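About Palluletti

We're a small theatre and performance company. Seven of us on a good week. We make variety nights, short plays, cabaret, the odd thing in a car park. Started in Betlow, in a room over a carpet shop, and still mostly there.

Indrek Kalniņš set it up after he'd done a long run of other people's Chekhov and wanted to hear an audience heckle again. First show was called Utolden. It ran for 3 nights and had a dog in it. Total audience 41, including the dog's owners. We still get letters about the second half.

Since then, bigger rooms. Calado was the one that changed things, a two-hour cabaret about a ferry that never docks, with live accordion and a chorus made up of whoever turned up to the open rehearsals. Almost 3000 people saw it across the tour. Some walked out in Act One and came back for Act Two, which we count as a good review.

What we do now

Two new shows a year, one in April and one when the nights draw in. A monthly scratch night where anyone can try ten minutes of anything. Bring a song, a bad magic act, half a monologue. No auditions but please do tell us beforehand if there's fire.

Workshops as well. Clowning, chorus work, how to die on stage (both kinds). Schools get a cheaper rate, ask us. We'll travel if there's a train.
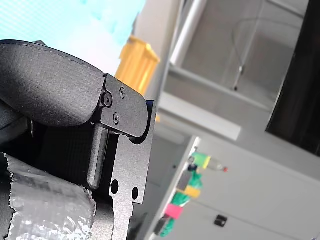 Close up, black on black.

We don't have a house style. People ask and we never have a decent answer. Indrek likes old music hall bills, the futurists, dada evenings, end of pier comics, anything where the performers and the crowd are slightly afraid of each other. Others in the company came through dance, or puppets, or working the bar. It all goes in the pot. Scripts get written late. Costumes later.

A lot of our stuff happens with the lights up. We like seeing faces. You will not be dragged on stage if you sit in the back three rows, this is a firm promise and has only been broken the once.

Where we are

Still above the carpet shop for rehearsals. Shows are at the old Betlow drill hall, which seats 385 if we put the benches out and a good deal fewer if we need the floor. Level access from the side door, ring the bell and give it a minute. Toilets are on the left, past the piano. Bar takes cards now.

Working with us

Always after musicians, esp. brass. Also someone who can sew quickly, and anyone with a van. We pay everybody the same daily rate, performers and crew and the person on the door, and we pay it on the day. Not a fortune but it arrives.

If you've got an idea for a show, send one page. One! We do read them all, replies can take a while when we're in production so please dont chase until a month has gone by.

Programmers and venues: tech specs and dates for the Calado revival are availible on request. It fits in one van and needs a working piano, or a floor strong enough for ours.

Page updated 30 October 2022

Share 41
3 comments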